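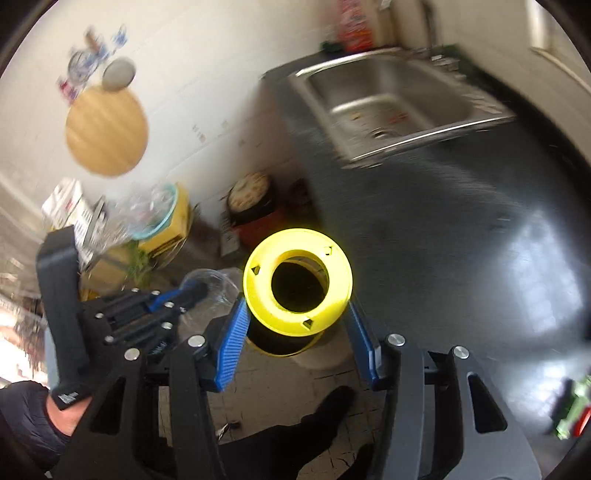
Was ist der Stand im Fall des vermissten Wanderers aus Wikau?
Der 25-jährige Mann ist gefunden worden, er lebt und wird im Krankenhaus behandelt.

Wikau, 9. Februar 2018. Die Polizeiinspektion Wikau teilt mit, dass die Suche nach dem Vermissten beendet ist. Eine Streife hat ihn in einer Jagdhütte oberhalb von Pretel angetroffen, 14 Kilometer von seiner Wohnung entfernt. Er war unterkühlt, konnte aber mit den Beamten sprechen.

An der Suche haben 20 Einsatzkräfte und zwei Hundeführer teilgenommen. Den entscheidenden Hinweis gab eine Anwohnerin, welche am Abend Licht in der Hütte bemerkte und es sofort meldete. „Für diesen Anruf möchten wir uns sehr herzlich bedanken“, erklärt Einsatzleiterin Mirjam Fankhauser.

Hinweise auf eine Straftat bestehen nach jetzigem Stand nicht. Die Familie bittet darum, von Anfragen abzusehen. Das veröffentlichte Foto des Mannes soll bitte aus allen Medien entfernt werden.

Kontakt für die Presse:
Walter Cusi, Polizeiinspektion Wikau, Pressestelle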